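Sarnoldale Seed and Garden Library
Progress report to the Mestel Fund, second year of the grant

13th October

Hello again, and thank you for letting me send this in as a letter. The form you gave us last year had boxes that were too small for me and I ended up stapling pages to it, which can't have been fun for whoever had to read them.

Let me start with the seeds, since that's what you're paying for. Over the growing season we lent out 823 packets to people in Sarnoldale and the farms up toward Manzano. That's a big jump from last year, when we managed 543 and thought we were flying! Beans are still the favorite by a mile, then tomatoes, then squash. Lettuce did better than I expected. The only real flop was okra, which I pushed pretty hard in the spring because I love it, and which most people politely put back in the drawer.

You asked last time how many people bring seed back at the end. It's better than it was, but I'm still not happy with it. Beans come back because beans are easy - you leave the pods on the plant until they rattle and there's your seed. Squash is another story. Two families grew pumpkins right next to zucchini, saved the seed from both, and brought it in very proudly, and I had to explain about crossing. I've kept that seed for the mystery patch behind the library, where the kids can grow it and see what they get. It won't go back in the lending drawers.

What I've changed is the card that goes out with each packet. The old one had far too much on it. The new one has the name of the plant, when to sow it, how far apart, and one line on saving seed with an easy, medium or hard mark next to it. If it says hard, we don't ask for seed back at all. People seem a lot more relaxed about borrowing now, and the easy ones are coming back cleaner and better labeled.

Now the workshops. We promised you 20 across the year and we've run 21, so I'm calling that one done. The extra was a second go at tomato seed saving in July, after the first one filled up and people were standing in the hallway. It's a messy workshop (you squeeze the pulp into a jar with a bit of water and let it get smelly for a few days before you rinse it) and I think the mess is half of why people like it. We sent everyone home with a jar with their name on it.

The least popular was the one on keeping garden records. I can't say I'm shocked. Four people came, one of them by mistake. I've folded the useful parts into the spring planning session and I won't be running it by itself again.
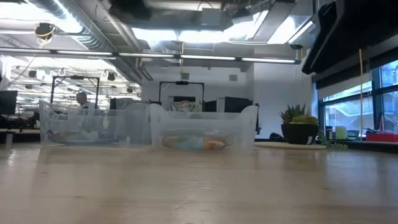

By Yolanda Toledo, Sarnoldale Seed and Garden Library

Indoor growing is the piece I added in the middle of the year, and I know I owe you an explanation because it wasn't in the original plan. A lot of the folks who come in live in apartments with one window and no yard. They'd flip through the drawers, sigh, and leave with nothing. So I started a windowsill table with succulents, herbs and little trays of greens, and an hour each week when anyone can come and ask about their sad houseplant. It costs next to nothing. Succulents root from a leaf or a short piece of stem if you let the cut end dry for a few days before it touches soil, so one healthy plant can keep us in giveaways for months.

The mistake almost everyone makes is water. They water a succulent on the same day as everything else in the house, a little splash every few days, and it goes soft at the bottom and falls over. I tell them to soak it, let it drain all the way, and then leave it alone until the soil is dry right down through the pot. In winter that can be weeks. Several people have come back to tell me their plant is fine now that they've stopped being nice to it.

Basil has been the hit on the herb side. Cut a stem just below a leaf joint, stand it in a glass of water on the sill, and you'll usually see roots inside two weeks. Mint is even quicker. I've had to stop giving out mint to anyone with a garden unless they promise to keep it in a pot.

Money next. We're inside the budget overall but the lines have moved around, so here's how it went. Printing came in under, mostly thanks to the shorter cards. Envelopes and storage came in over. The paper envelopes we bought in the first year split along the bottom seam if you so much as looked at them, and I got tired of sweeping up carrot seed. I switched to a heavier kind from Lalis, which cost more but hold up to being handled by kids. I also bought silica packs for the long-term drawers, which I should have put in the first application and just didn't think of.

The room is the thing that's still bugging me. Seed wants to be cool, dark and dry, and our cabinet stands against a wall that gets the afternoon sun. I put a cheap thermometer in the top drawer over the summer and didn't like what it told me. For now the onion and parsnip seed, which doesn't last long at the best of times, has gone into the staff refrigerator in a sealed jar. The library has agreed in principle to move the cabinet to the north side of the building, but that means shifting the large-print shelves, and that's a bigger conversation than I can win by myself before winter.

We ran germination tests on all the older stock, too. You lay ten seeds on a damp paper towel, roll it up, keep it somewhere warm and see how many sprout. Anything that gave us fewer than five got composted. It was sad to toss the old leeks, but I'd sooner lend somebody nothing than lend them a row of bare dirt.

A few things that didn't go to plan. The school garden link was slow all spring. The teacher I'd been talking to moved away and it took a while to find out who had taken over her beds. We're back on track and the fourth graders put their garlic in last week, but the spring sowing we wrote into the plan never happened and I don't want to pretend it did. The Spanish version of the cards is translated but not printed. I found two mistakes in my own English text while checking it, so both are being fixed together.

For the rest of the grant year I'd like to do the following, if you're okay with it. First, use what's left in the printing line for the Spanish cards and a reprint of the sowing calendar. Second, keep the windowsill hour going through the winter, when there isn't much else to bring people in. Third, hold a seed swap in the big room upstairs, with soup. We tried a tiny version last winter and people traded beans I'd never heard of, including a speckled one from Manzano that a family there has been growing for longer than anyone can remember. I'd love to get more of that kind of thing into our drawers before it disappears.

I do have one question for you. Does the storage line allow for a small dehumidifier? If it does, I'd buy one now and stop worrying about the wall until the cabinet gets moved. If it doesn't, I'll ask the library and see what they say.

The receipts are in the same order as the budget sheet this time, and the workshop sign-in pages are behind them. Call me if my handwriting on any of them defeats you. I'm at the library most mornings.

With many thanks,

Yolanda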